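Open day at the Darnari kitchenware workshop

We went out to Darnari in June, on the first morning of its open days. The workshop sits behind the old Ngui packing shed, at the end of a gravel road that is signposted from one direction only. We came from the other one and lost a fair bit of time. Parking is on the grass beside the shed and was free.

Darnari makes bowls, mostly, along with some plates and a small range of lidded jars. The bowls are what people drive out for. Entry was by the side door, where Sulastri Rondonuwu took names and handed out a folded sheet with the floor plan on one side and the price list on the other. According to the sheet, the workshop finished 1,536 pieces last year, and 1,009 of those were bowls. Groups were capped at 40 people and ours was nearly full.

The first stop was the clay room. It is small and quite cold, and the group had to go through in two halves. Niall Baird led ours. He talked about how long the clay rests before it is used and why they gave up mixing their own. He also went through the change of supplier in more detail than most of us could follow, though a couple of people at the front had plenty of questions about it.

After that came the throwing room and the glaze store. There was no throwing going on while we were in there, which was a pity, but the wheels were set up and Niall went through the order of the work. The glaze store has test tiles up to the ceiling on two walls. Several of the names on the price list, including Kurico, are glaze names and have nothing to do with shape, so you can order the same bowl in any of them. I hadn't understood that from the website.

The last part of the tour was on shapes and how people use them. This was the section I had come for, as I've been replacing our everyday bowls a couple at a time and keep getting it wrong. The points made were practical. A wide, flared rim is easier to serve from and easier to scrape out, but it takes up more of the shelf. A steeper side keeps soup in when you carry it. A rounded bowl turned upside down shows you its outline and its foot straight away, and Niall said he'd always look at a bowl from underneath before buying it. Colour got a few minutes too, mainly black against mid-grey for pale food, and how each looks on a white table.
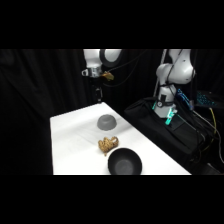
Mawar Ismail didn't agree about storing bowls rim down, and said so. In a cupboard it keeps the dust out, but on a draining board it traps the damp, and she would sooner stand them on edge in a rack until they are fully dry. There was some back and forth on this. Niall said either way was fine for a glazed rim and that an unglazed one should be left the right way up overnight.

Lunch was in the yard. Fikri Nugroho ran the food table, with noodle soup, rice and a ginger cake that had sold out by the time the second group came through. The soup was served in Darnari bowls, so you could try the shapes before going into the shop. I had mine in one of the flared ones and found it comfortable to hold, although it needed two hands.

The shop is one room with seconds along the back wall. Seconds were 40 per cent off, and the faults were marked with a pencil dot so you didn't have to hunt for them. I bought two medium bowls and a small plate. They wrap everything in newspaper and you need to bring your own box or bag. Cards are accepted but the machine was slow and the line went out the door around noon.

A few notes if you are planning to go. Wear closed shoes, as the throwing room floor is gritty. The toilets are across the yard. The clay room has a step down at the entrance and isn't suitable for prams. Tours leave on the hour until three in the afternoon, and the ten o'clock one is the easiest to get on.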